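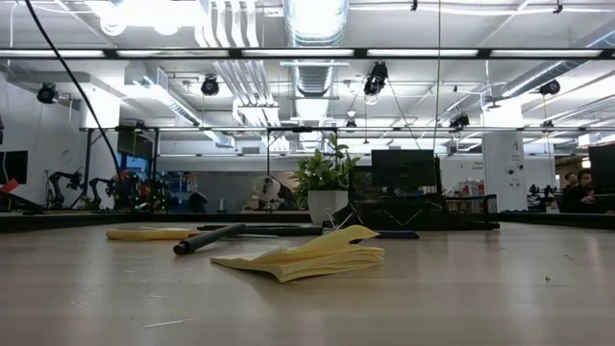 Vadeck Two-Arm Bench Cell
Sold and supported by Lalus
Product code: VTB-80
Availability: made to order
Demonstrations: by booking, at the Olaniyan workshop

The Vadeck Two-Arm Bench Cell is a wooden work table with a robot arm on each side, set up for handling small everyday objects. It suits teaching labs, product testing rooms and small workshops that want two arms working over the same surface. The cell can be seen running before you order, and most buyers come in for a demonstration first.

What is in the cell

Work table with wooden top, working height 80 cm
Black metal rail frame around the working area
Two jointed arms with two-finger grippers
Wrist camera
Control software, licensed for one computer
Printed set-up guide

The computer is not included. Lalus can supply one already set up, or install the software on yours. Please have your own machine checked before delivery day. The requirements are in the set-up guide, and we can send a copy by email.

Booking a demonstration

A demonstration runs for 50 minutes and takes up to four people. It is held on a working bench in a shared workshop, so expect other people and other machines in the same room. Closed shoes are required. Long hair should be tied back and lanyards taken off before you come up to the table.

The first part covers starting the cell, the stop controls and the reach of each arm. After that the operator works through desk items, chosen for their mix of shapes: pens, pencils, paper and scissors are the usual ones. The arms are run one at a time before they are run as a pair.

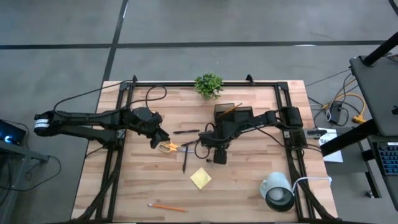

Desk items on the bench, with the left gripper open near the scissors.

Visitors often ask why we use office supplies. They are cheap to replace and everyone knows how they should be handled. A pen on a flat top is harder for a gripper than it looks, and paper is harder again. If your own work involves something quite different, bring it along. Items should be clean and dry, with no loose blades and no glass. Tell us what you are bringing when you book so that the operator can look at the grip settings ahead of time. We can't promise a good result with an item we haven't tried, but you will see how the cell copes with it.

You may run one arm yourself near the end of the session, with the operator beside you. Speed is held at 20 per cent for visitors. This is a workshop rule and can't be changed on the day.

Notes from recent sessions

The point raised most often is cabling. The arm cables need slack to follow the joints, and you should allow clear floor on both sides of the table for the base ends and the power leads. Measure your space with this in mind. A table that just fits between two walls will not work.

The second point is lighting. The cell runs well under ordinary ceiling lights. Strong sun across the table can upset the wrist camera, so a spot away from the window is best.

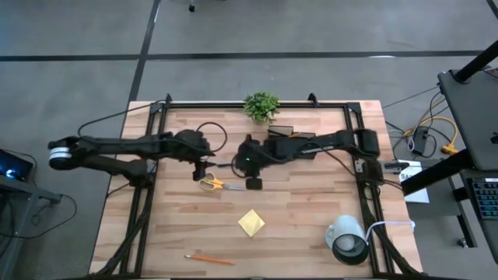
Plikstead wrote back after a session to say that the grippers were steadier than expected, but that changing from one item to the next took too long and the stop control should be easier to reach from the front of the table. The longer stop lead is now offered as an option at no extra charge. Item settings can also be saved and called up by name, as of the December software update.

Delivery and set-up

The cell arrives in parts and is put together on site by Lalus. Set-up takes one working day. We need a level floor, a standard power outlet within reach of the table and a clear path from the loading door. Old packing is taken away the same day.

Training for two operators is included and is held once the cell is running. Extra operators can be added for a fee.

Before you order

Have the room size, door width and a short list of the items you plan to handle. Send these with your request and we will reply with a written quote. Quotes stand for 80 days.

Page last updated 03/12/2018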